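Clustaseo: gripper and camera comparison in the two-arm panel cell

Version of October 24, 2022
Maintained by Morven Gourlay

This package contains simulated runs in which two arms work at a table with an electrical panel and a black tray. We made it to compare two sets of finger geometry and two arm controllers under the same lighting and the same table. All images are rendered. There is no real camera data in this release.
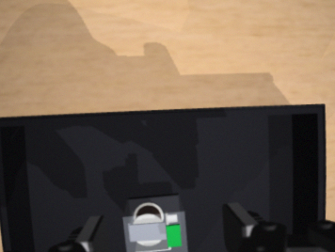
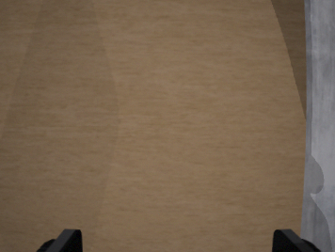
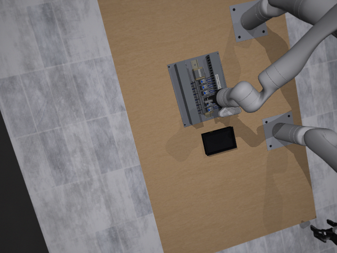
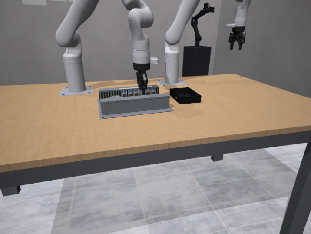

Rendered views of the cell. First and second: close views with the gripper fingers at the bottom edge. Third: the table and panel from above. Fourth: the whole table with both arms.

What is compared

Fingers. The set called Pandon has a short flat tip. The set called Amissah has the same length but a narrower tip, and it was drawn for work between the cable ducts. Both sets are used with the same gripper body, so the opening and the closing force are equal.

Controllers. Clonda is a joint impedance controller. The other one is plain position control, with the name "pos" in the files. Please do not mix the gains of the two, they are not in the same units.

Cameras. Each run has 4 streams: one on each wrist, one overhead and one from the front. The wrist streams are the most useful to judge the approach, but they lose the part when the fingers are fully closed behind a duct. The front stream does not see the inside of the panel well, because the front duct is in the way. For this question use the overhead stream together with one wrist.

Contents

There are 200 runs for training and 315 in total. The remaining runs are for testing and have part positions that do not appear in the training runs. Every run has one folder with the following files:

streams: the compressed video of all cameras
joints.csv: joint position and gripper opening for both arms
contacts.csv: contact forces at the finger pads
setup.json: finger set, controller name, random seed

The time stamps start from zero in each run. The joints are written at a higher rate than the video, so you must interpolate if you want one row per picture.

How to run

Unpack the archive and set the variable CLUSTASEO_ROOT to the folder. Then start replay.py with the number of the run. To see only one stream, add the option --stream and its name. The script compare.py takes two runs with the same seed and plots the gripper opening and the contact force of both in one diagram.

Known problems

The shadows of the arms are strong in the wrist streams. A detector trained only on these pictures can take the border of a shadow for the border of the tray. We have left the light as it is, so that the runs stay comparable with those from May.

The grain of the table is a repeated texture. Methods which track features on the wood may jump by one repetition.

In 6 runs the contact file is shorter than the joint file. They are listed in short_contacts.txt and compare.py skips them.

The friction of the finger pads is a guess from our side. We did not measure it on a real gripper, so please be careful with any conclusion about slipping.

Changes

The wrist cameras now have the same field of view on both arms. In the May version the left one was wider. The names of the arms are also corrected: "left" and "right" are always as seen in the front stream.

Questions and corrections go to Morven Gourlay. Please send the run number and the content of setup.json with your message.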